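Grout

Grout is the paste that fills the gaps between tiles. It has been mixed, spread, wiped and regretted in bathrooms for as long as there have been bathrooms, and it is usually noticed only when it changes colour. The word is also used of the coarser stuff pumped under machinery and into cracked foundations, which has its own literature and is not treated in this article.

Pale green squares divided by white lines have long been a favourite of kitchens and washrooms, and of the things printed to resemble them.
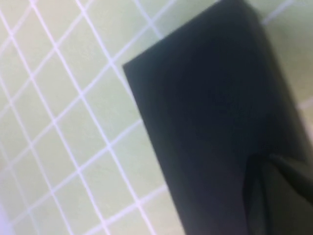
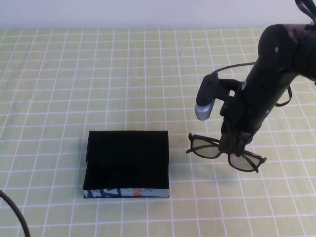 Composition

Ordinary grout is cement, water, pigment and, for wider joints, sand. Unsanded grout is sold for narrow joints and for polished stone, which sand will scratch. Epoxy grout replaces the cement with a resin and a hardener. It resists stains extremely well, including the stain of having been applied badly, and tilers tend to charge more the moment it is mentioned.

Ready-mixed grouts come in a tub and need no water. Their admirers praise the convenience. Their detractors, who are mostly tilers, praise nothing.

Colour

White remains the most popular colour and the least forgiving. Grey hides more, and is often chosen by people who have previously owned white. Manufacturers' charts run to many shades between the two, with names suggesting driftwood, oatmeal and fog, and the dried result matches the chart about as closely as a passport photo matches its owner. Too much water in the mix lightens the colour and weakens the joint, so that a patchy floor is generally a thirsty apprentice's work in reverse.

The Perholm dispute

The suburb of Perholm is remembered in the trade for a long argument over its swimming baths. The tiler Aigars Venckus had specified a grey joint throughout. The architect, Žydrūnas Mockus, wanted white, and got it in the men's change room while Venckus was on holiday in July. The two rooms were left as they were. In his memoir, Venckus gives the matter 22 pages and his marriage 2.

Maintenance

Cement grout is porous and is normally sealed once cured. Most householders intend to do this. Mould is treated with diluted bleach or an oxygen cleaner and a stiff brush, though wire brushes remove the grout along with the mould. Vinegar, widely recommended by relatives, slowly dissolves cement.

Regrouting involves raking out the old joint and filling it again. It is commonly described as a Saturday job, and the description doesn't say which Saturday it ends on.

See also

Caulk
Mortar
Terrazzo
Thinset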